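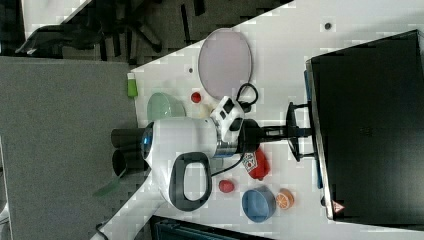 Wirkum, avril

Biologie de la conservation, séance 3
Populations fragmentées de grands herbivores

1. Définitions
On appelle noyau un groupe reproducteur isolé des autres par une barrière durable (route, culture irriguée, clôture). L'effectif efficace Ne est toujours inférieur à l'effectif recensé N dès que le sex-ratio s'écarte de 1.

2. Cas du plateau de Jatoi
Antilopes recensées : 672, réparties en 23 noyaux. Effectif avant défrichement : 3 000 (Niazi, relevés de terrain). Les noyaux du sud n'échangent plus d'individus avec ceux de la vallée de l'Ido.

3. Perte d'hétérozygotie
Par génération : 1/(2Ne). Les mâles non reproducteurs sont exclus du calcul.

À préparer : calculer Ne pour le noyau de Plakville, tableau distribué par A. Baloch.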